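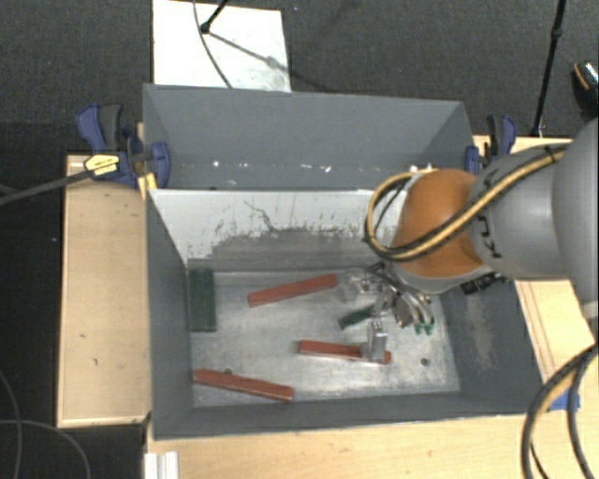

How to test whether a robot arm can empty your parts bin

I get asked a version of the same question every few weeks: can a robot do the boring jobs in my shop yet? Sorting offcuts, emptying the tote at the end of a shift, putting the bars back where they belong. My answer is "some of it, if you set it up right," and then people want to know how to find out for their own bin. So I wrote down the test I use at Plestusum, where I spend most of my week feeding parts to machines and picking them up off the floor.

You don't need a big cell for this. You need an arm, a gripper, an open bin, a table that doesn't wobble, and an afternoon. Coffee too.

Step 1. Fix the bin down

Do this before anything else! A gripper pushing on a part is also pushing on the bin, and a bin that creeps a quarter inch per pick will ruin your numbers. I use a bar clamp on each side toward the back, which keeps the handles away from where the arm wants to go. Give the bin a good shove with your hand. If it moves, tighten up and shove again.

Step 2. Start with a few parts

Everybody wants to dump in the whole box. Please don't. Put in a small handful of long bars and a couple of blocks, and scatter them on the floor of the bin at different angles. Get one close to a wall and another near a corner. Those are the ones that will give you grief, and you want to meet them early.

I like two colors for the two kinds of part (red and green in my case). It makes the sorting part of the test easy to check from across the room.

Step 3. Look at the floor of the bin

A shiny metal floor is hard on cameras. Reflections move around as the arm moves, and a smudge can look an awful lot like an edge. When I first ran this with the Rirnance software on default settings, it kept reaching for a streak of light. Turning off the lamp over the bench helped more than an hour of fiddling with sliders. If you've got a scuffed-up bin, leave it scuffed. Your real bins are going to look like that anyway.

Step 4. Sort out the cables

Run the arm slowly through its whole reach, including down into all four corners, and watch the cable the entire time. It should have enough slack to make a loose loop at the joint and never go tight. Tie it to the arm in a spot or two. I once lost a full evening to a cable that snagged on the bin rim, and only in one corner.

Step 5. Run the picks and write down the misses

I run 200 picks per setup. That sounds like a lot, but it goes by quicker than you'd think, and a run of 20 will flatter you. Note each miss and where the part was lying:

Open floor, nothing near it
Flat along a wall
In a corner
Touching or under another part

Then stir everything up by hand – arm stopped, please – and keep going.

What I got

Over three setups I logged 563 good picks out of 600. Of the misses, 36 were parts along a wall or in a corner, and the last one was two bars lifted together and dropped. Open floor was clean all the way through. A bar in the middle of the bin is pretty much a solved chore, as far as I'm concerned.

Speed is another story. The arm took 7 seconds a pick, and I can beat that half asleep. But I don't want to do it for four hours, and the arm doesn't mind.

So is it ready?

For a few rigid parts in a bin that stays put, I'd say yes. For a deep, tangled tote I'd still keep a person close by. We tried the same routine on a De Smet tote full of mixed hardware and gave up before lunch. As for the kitchen drawer at home, with whisks and peelers all hooked together, I wouldn't hold my breath – forks and spoons on a tray, maybe.

If corners are your main problem, try longer, thinner fingertips first. The Arken set I put on in December got into tight spots the stock ones couldn't, though they bend if you press down too hard, so lower your push force before you swap them in.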